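Cestum Low Storage Bin (pink): six months in

I bought my first one of these in November, mostly for the colour, and I've since gone back for more. I'm a sorter by nature. Drawers full of bits and bobs make me twitchy, and I'd been using old shoeboxes with the lids torn off, so pretty much anything was going to be a step up. But I really do love this bin!

First, the pink. The listing calls it "rose" and I was expecting something pale and a bit sad, like the Koyama ones my sister has. Nope. Put it under a decent light and the walls go a proper bright magenta. It's translucent too, so there's enough of a hint of what's inside that I don't have to label everything (I still label everything, but that's me).

The shape is what won me over. It's low and rectangular, so you can reach straight in without tipping the whole thing over, and it doesn't loom at you when you're working at a table.
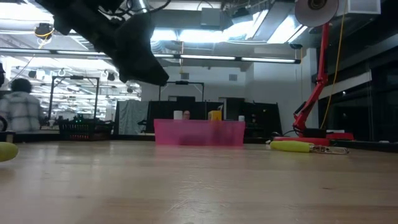 I mostly fill mine with small stuff: little boxes, rolls of tape, the odd hand tool if it's short enough. Long-handled things are better left beside it on the table. I tried standing a pair of pliers up in one corner and they flopped out every time I bumped it.

Cleaning is easy. Warm water, a drop of dish soap, and a soft cloth. I did take a scourer to one after a glue mishap and it left a cloudy patch, so learn from me there.

Gripes? It slides a bit on a smooth tabletop. I stuck felt dots under mine, which made it slide more, then swapped them for rubber ones and all was well. Also, Cestum doesn't sell a lid in the same colour, only clear. I'd buy six pink lids tomorrow.

I got mine at Emside on a Wednesday morning when the shop was dead quiet, item 2379 if you want to ask at the counter.

Saturnino Escobar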